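Rahimi Works Facility
Shared Workshop, Room 28
Tool Board and Hand Tool Storage Checklist
Form 1318 - April review

Scope
This checklist applies to the wall-mounted tool boards and to the hand tools stored on them. The reviewer shall mark each item Satisfactory, Action Required or Not Applicable, and shall enter a comment wherever action is required. Power tools and ladders are covered by separate forms.

Section 1. Board and hooks

1.1 Board surface free of cracks, swelling and torn holes.
Satisfactory.

1.2 Board fixed firmly to its support; no movement when pressed by hand at the corners.
Satisfactory. One fixing screw was tightened during the review.

1.3 Hooks seated fully and suited to the weight of the tool.
Satisfactory. Combined load on the board is some 6 pounds, well under the limit of 80 pounds set in the Ovton storage standard.

1.4 Tools secured against falling.
Action required. See comment below. 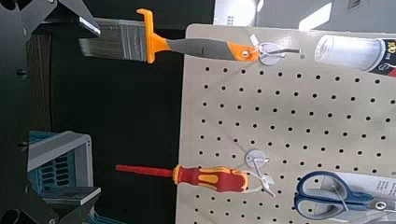
Comment on 1.4: Zip ties are accepted as a means of holding a tool to its hook, provided that the tie is snug and the tail is trimmed flush. Long or sharp tails can scratch the hand and shall be cut back with flush cutters. Where a tool is in daily use, a reusable tie is preferred - staff should not have to cut a fastening each time the tool is needed.

Section 2. Hand tools

2.1 Insulated screwdrivers: coating on the shaft free of nicks, splits and burns; handle sound.
Satisfactory. Any insulated driver with a damaged coating shall be withdrawn from electrical work at once and tagged.

2.2 Scissors: blades closed when stored; handles free of cracks.
Satisfactory.

2.3 Paintbrushes: bristles clean, ferrule tight, hung by the hole in the handle.
Satisfactory.
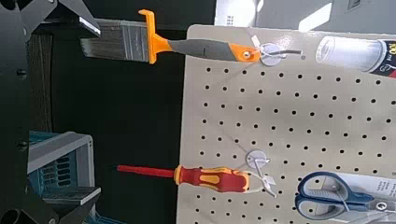 Tool board, Room 28: brush and screwdriver on white hooks, scissors at lower right.

Section 3. Surrounding area

3.1 Access to the board clear at all times.
Satisfactory.

3.2 Containers near the board closed and labeled.
Satisfactory. Labels shall be kept legible.

3.3 Storage crates not stacked above shoulder height.
Satisfactory.

Follow-up
Item 1.4 is to be closed within 28 days and recorded in the Hovumora register. Replacement ties may be drawn from the Jiltach stores on presentation of this form.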